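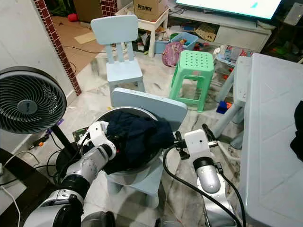 Tracey Fairclough wanted to know, before anyone had put a coat down, whether it could do a fitted sheet. I told her we were on day one of garments and to ask me again in May. She wrote that down, so I suppose it's a commitment.

Jan 23, 2019. Visitor day, Stockdale group, cloth handling demo.

Program as sent out: intro, cloth out of the basin with both arms, questions, tea. Program as run: intro, questions, tea, questions about the tea, cloth.

Notes while I still remember them.

Left arm goes in first and holds, right arm waits for its cue. The waiting made people nervous. A man from Brastent asked twice if the right one was broken. Put something in the intro about taking turns.

Navy is a rotten color for this. All the folds look like one fold to the software, and to me too by mid-afternoon. Ansel Park says use the striped towel next time. Ansel also said that last time, and I have it in writing from Hernuston.

Grip force setting 38 is fine on the thick stuff. 27 looks gentler and the visitors prefer it, but I wouldn't trust it with a sock.

The steel basin stays. Ansel wants to try a plastic one and I've said he can, on his own day.

Best question, from a boy of maybe six: does it know it's laundry? Told him no. He said neither does his dad.

The Plondside people want a repeat for their own staff. They asked what it costs to run and I said 4000 with a straight face, without giving a unit. Must send them a proper figure.

To do: shorter intro, striped towel, look up fitted sheets.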